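4.2 Sorting chore, simulated

Can a two-handed machine put things away yet? Partly. We ran 815 trials in the Gredulell simulator, same table, same trays.
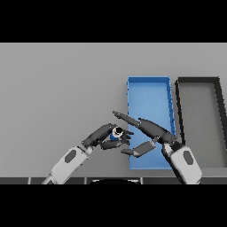
Figure 3. (a) Left hand holding the small blue cylinder, right hand open over the blue tray.

Grasping was fine. Handing over and letting go less so, and teh slow part is still finger placement. Pathak's scoring used throughout; 33 trials thrown out for bad logs.

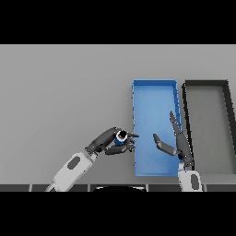

Figure 3. (b) Cylinder held just left of the blue tray, right hand open.

Shop-floor parts not tried yet, see Section 5.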